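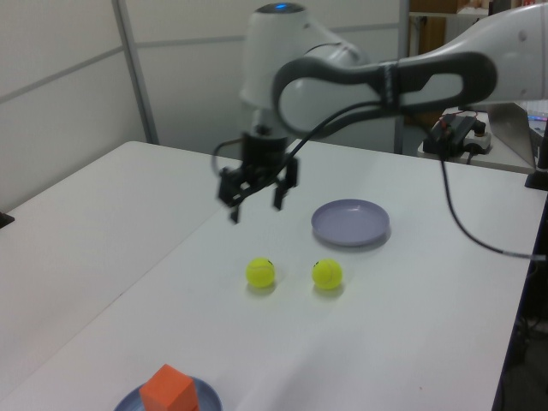
Frequently Asked Questions: Household and Shop-Floor Chores

Can a robot arm tidy a table?
Under limited conditions, yes. Clonau tests single arms with two-finger grippers on short pick-and-place jobs: a ball onto a plate, a block from one plate to another, a cup to a rack. With a clear surface and known objects, most of these jobs can be done without help. A kitchen table after breakfast is still outside the range of what we would sign off on.

Why use tennis balls and foam blocks?
They are cheap, they do not break, and they fail in different ways. A ball rolls if one finger touches it before the other. A foam block compresses, so a grip that looks correct may be too weak or too strong. Two balls of the same color also test whether the system keeps to the one it was asked for.

Are plates harder than balls?
Placing something on a plate is easy. Lifting the plate is hard. A shallow plate leaves little room under the rim, and two straight fingers coming down from above have nothing good to hold. Our usual method is to tilt the wrist and pinch the rim. Loaded plates are not part of the current test set.

How many tries make up a test?
Each job is run 30 times with the objects moved between runs. A try counts as a success only if the object ends up in the right place and nothing else on the table has been knocked over. A person may not touch the table during a run. Dropping an object and picking it up again is allowed and is logged separately.

How much training does a new job need?
It depends on how close the job is to one already learned. The Drelero control software was trained on 2000 demonstrations, each recorded by a person guiding the arm. A related job, such as moving a block when the system already moves balls, can need far fewer. Folding cloth took another 1000 and still does not pass.

Is it faster than a person?
No. Speed is held down on purpose when people may be within reach. For one ball, expect a person to finish well before the arm has closed its fingers. The case for a machine rests on long, dull runs where pace matters less than staffing.

Which shop-floor jobs are ready now?
Loading parts into a fixture, moving parts between trays, and simple sorting. The parts arrive in a known position or close to it, and the lighting does not change. The Stanonia packing line has used arms for tray transfer since March, with one operator covering 2 stations.

Which household jobs are ready now?
None that we would leave running in an empty house. Clearing light, dry items from a table is the nearest. Dishwashing, laundry and anything with hot liquid are further off.

Can one arm learn both kinds of work?
The hardware can be the same. The fingers usually change, and so does the training data. At the Vídalín site the same model of arm does both, but a change of job includes a finger swap, a calibration check and a short supervised run.

What happens when it drops something?
The arm stops, backs away and looks again. After 2 failed attempts at the same object it holds position and calls the operator.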